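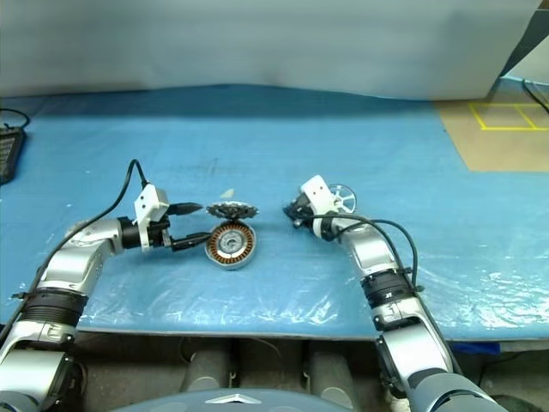 I have been offered an extended warranty on four things this year, and the last one was a box fan. A box fan! The kid at the register at Skakelel read the pitch off his screen without much hope, and I said no thanks, and then stood in the parking lot wondering if I'd been smug. My feeling about warranties is that they sell you the idea that the inside of a machine is none of your business. Get a motor part out on a table, with a light blue sheet under it and clear plastic over the front, and it's a round thing of a size you can understand. Leave it sealed in a housing with a sticker across the seam and it turns into a mystery worth paying a monthly fee to avoid.

I'm not a repair guy. I own one decent screwdriver set and I've stripped plenty of screws with it. What I don't buy is the math.

My test case is the washer. We got a Pundamik front loader when we moved in, and I paid $200 for the five-year plan after the salesman told me the drum bearings "tend to go." I should have asked why he was selling me a washer whose bearings tend to go. It quit in month 15, in the middle of a load of towels, some time after 9 p.m. I called the plan number. The plan did not cover "components subject to wear," and a bearing, I was told, is a component subject to wear. I asked what part of a washing machine isn't. The woman on the phone was perfectly nice and had no answer on her screen.

So I went reading. There's a thread on an appliance board with 2,707 replies about this exact plan, and I got through more of it than I'd like to admit. Plenty of those people are cranks. A few say it paid out fast and they'd buy it again, and I believe them. But I kept looking for anyone who'd had a bearing covered, and gave up before I found one. Maybe happy people don't post. That's the standard objection and it's a fair one.

My neighbor Teodoro Zepeda thinks I'm being unfair to the whole business. He had a refrigerator replaced outright under a Moussa plan and got a better model out of it. Good for him. I'd only point out that he also pays for plans on his TV, his phone, both laptops and the dryer, and has never added it up. I offered to do it for him and he changed the subject. 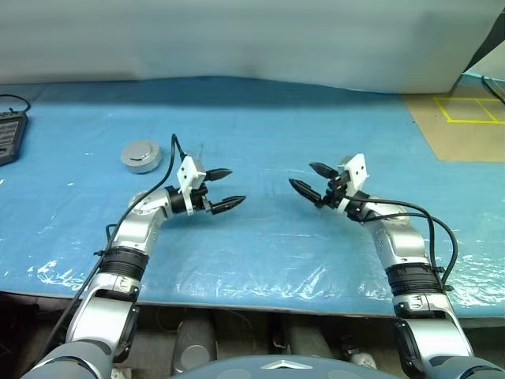
The other thing I've stopped believing is the word "sealed." It's on the washer, it's on the new kettle, and it's on the cordless vacuum, where it seems to mean that the battery dies and you throw out the vacuum. Cords used to be the first thing to fail, usually right where they met the body, bent hard every day for years. The black cable on the left arm up there goes up and over in a nice wide loop before it runs down the side, and that's how I'd like every cord I own to be treated. My iron has a stiff little collar and one inch of mercy. It frayed, of course. Andham wanted me to mail the whole iron in, at my expense, for an "assessment." I bought a cord at the hardware store and had it fitted while I waited.

Shirley Campbell commented on my last post that the warranty is for peace of mind and I shouldn't treat it as an investment. Fine, but I'd have had more peace of mind with the $200 in a drawer. What I got was a phone number and a PDF. The PDF has a section called "What's Covered" and a section called "Limitations," and I'll let you guess which one is longer.

I do make an exception for things that would wipe you out. A furnace, maybe. A roof, if they'd write it in words I can follow. Never a fan.

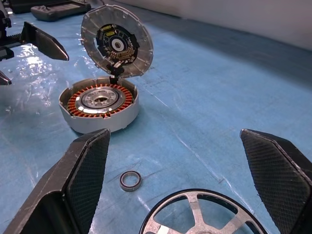

What I do now

I put the plan money in an envelope. When something breaks, I open the envelope. So far it has paid for the iron cord and a door latch for the microwave, and there's still most of it left. The washer got its bearings from a local shop in May, paid for out of my own pocket, and it's noisier than before on the spin cycle. I'm told that's normal. I have my doubts.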